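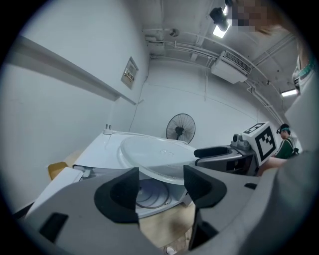

Gillespie Rennie asks whether the support ring has to come out each time the glass does, or whether a wipe with the ring in place will do. He has always left his in, and has had a rumble on every turn for two years.

It should come out. The rumble is usually grit on the track, and a cloth passed over the top of the ring pushes the grit under the rollers. Plug out of the socket first, glass out second, ring third. The plate can rest on top of the cabinet for a moment while the inside is checked, provided it is not left leaning there.

Gallery 40 in the Muma household series covers the glass plate: removal, cleaning and inspection. Text by Sandrine Le Goff. Questions about door seals are dealt with in gallery 4 and are not repeated.

Let the glass cool before it goes near water. Ordinary washing-up liquid is enough for grease. For baked-on sugar, soak the plate for 40 minutes in warm water and use a plastic scraper held flat. Cekent paste also works, but it leaves a film that needs 2 rinses. Metal wool scratches the surface, and the scratches hold dirt.
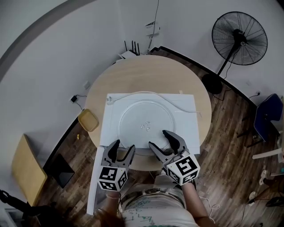
Ritchie, 3/20/23

Plate on a white sheet, on a round table. A pale background helps when looking for chips in clear glass – on dark wood a small one at the rim is easy to miss. Keep cables clear of the plate before turning it over.

Run a dry fingertip round the outer edge only after looking at it. A chip on the rim means a new plate. So does any line that shows on both faces. Surface marks that show on one face can be left alone.

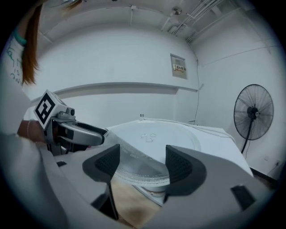
Turntable plate, clear glass, with raised rim and moulded bumps near the centre.

On plates of this pattern the bumps sit over the drive piece in the cavity floor. Dried food between them lifts the glass slightly and it will rock as it turns. Clean this part with an old toothbrush, working outwards.

When ordering a replacement, measure the full diameter across the rim and compare the spacing of the bumps. Trilow lists its plates by diameter alone, so check the drawing as well. The order form is item 179 on the parts page.

Next gallery: vent covers and filters.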